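3.2 Pad materials and preparation

Synthetic skin pads are widely used for suture practice, yet the mechanical properties of the pads themselves are seldom reported in studies that score trainees on them. A pad that is stiffer than expected raises the force needed to pass the needle, and a pad that tears easily penalizes a trainee whose entry angle is slightly off. Urrego and Hattar raised this point in their review of bench models, and the present work follows their suggestion that hardness and tear resistance be stated together with any performance score.

Two silicone formulations were compared. The first, supplied by Graveck, is a single-layer pad cast in one pour. The second, from Kinden, has a thin upper layer bonded to a softer base. All pads came from a single production lot per supplier and were stored flat, in the dark, at 21 °C until use. Storage matters more than the suppliers' data sheets suggest – in pilot work at the Estolby laboratory, pads kept folded in their shipping sleeves showed a visible crease that acted as a starting point for tears.

Before testing, each pad was washed in mild detergent, rinsed, and left to air-dry overnight. Talc was not applied. Shore hardness was read at 9 points on a fixed grid, with the pad resting on a steel plate, and the median was taken as the value for that pad. Points closer than one centimeter to the edge were left out, as readings there were affected by the molded rim.

3.3 Puncture and tear tests

Puncture resistance was measured with curved suture needles held in a rigid clamp and driven along their own arc at constant angular speed. Straight-line insertion, the more common method, was rejected after early trials because it widened the entry hole and gave peak forces that did not reflect normal suturing. A new needle was used after every 37 passes. This limit was set from the pilot data, in which peak force began to climb slowly as the point wore.

Tear resistance was measured by placing a simple loop through the pad at a set bite depth and pulling it normal to the surface until the material failed. Venkataraman and Vasilakis used a similar loop test but pulled at an angle, so their values cannot be compared directly with ours. Failures in which the thread broke first were recorded separately and excluded from the means.

The angle between the needle and the pad surface at entry was set with a printed gauge. An entry close to perpendicular gives the shortest path through the upper layer; shallower entries lengthen that path and load the bonded interface of the two-layer pads in shear.
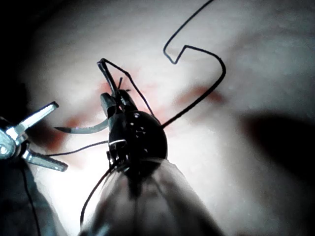
Figure 4. Curved suture needle at the jaws of a needle driver, with a synthetic skin practice pad behind.

3.4 Statistical treatment

Peak force and tear load were analyzed with a mixed model in which pad was a random effect and formulation a fixed effect. Hardness was entered as a covariate after centering. Residuals were checked by eye and no transformation was applied. The model code was written by A. D'Souza and run independently by a second author on the raw files from the Annamalai server.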